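Raíssa Figueiredo answers my call at the end of her working day, with a cup of coffee and a printed balance sheet in front of her. She manages a small fund for Eltlow, a firm that invests in industrial companies of middle size, and in August she did something she does very rarely. She bought shares of a company that had just cut its dividend.

The company is Katport, a maker of pumps and valves for ports and water plants. In its report for the second quarter it reduced the dividend by 60 percent, and the share price fell 20 percent in one morning. Many holders sold before lunch.

"I understand them," Figueiredo says. "If you bought the share for income, and the income goes away, then your reason goes away also. You should sell. I don't think they were foolish."

Her own reason was different. She had followed Katport for a long time without owning it. What disturbed her was the debt, most of it taken for the purchase of Kandside, a smaller rival with a factory full of orders but with very thin margins. The company was paying its dividend partly with borrowed money, she says, and the management spoke of it on every call as if it were a matter of honor.

"I read the transcripts, and each time there was a question about the dividend and each time the answer was one sentence. It is safe. When a person says only one sentence about a thing, I start to look at the cash flow."

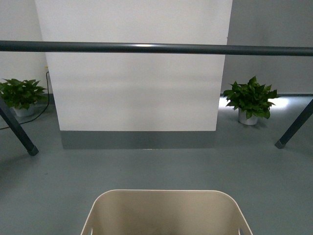
The cash flow was what she studied through most of the spring. Katport had 272 million dollars of debt coming due inside two years, and by her calculation it could not pay both the lenders and the shareholders without selling something. She explains her method with an example from buildings, which she uses also with new analysts. A visitor to an office looks at the big white pillar and thinks it is the important part, and maybe it is. But she wants to know also about the thin black cable that comes down the wall beside it and goes away over the floor, past the potted plant. In a company report the pillar is revenue, and the cable is a note on page 90 or so, about when the loans must be repaid.

I ask her if a dividend cut is not simply bad news, whatever name we give it. She thinks for some seconds before she answers.

"It is bad news about the past," she says. "The money was not there already last year. The cut only tells you this in public. What I want to see is where the money goes next. If it goes to the bank, good. If it goes to another acquisition, I am out."

So far it goes to the bank. Katport has said that it will use the saved cash to repay the most expensive of its loans, and that it will buy no other company until this is finished. Figueiredo would prefer a written target for the debt, with a date. She asked for one and received a polite reply without a number in it.

Not everyone at Eltlow agreed with the purchase. Her colleague Araújo, who covers the same sector, argued that orders from ports are weak and that the Kandside factory will need new money before it earns any. Figueiredo took the objection seriously enough to buy only half of the position she had planned.

"He can be right about the factory," she admits. "I visited it one time, and the machines are old. The workers are very good, but the machines are old. If the margin there doesn't improve by next summer, I will have to say to him that he saw it better than me."

For private investors she has little advice, and she gives it with some hesitation. She would not buy a share on the day of a cut — the first price is made by people who are in a hurry. She would wait for the full report, look for the table with the loan dates, and compare it with the cash the business produced in a normal year. A person who finds this boring should hold a broad fund, she says, and she includes in this group most of her own family.

The next Katport report is the one she is waiting for. She plans to read the notes first and the letter from the chief executive last.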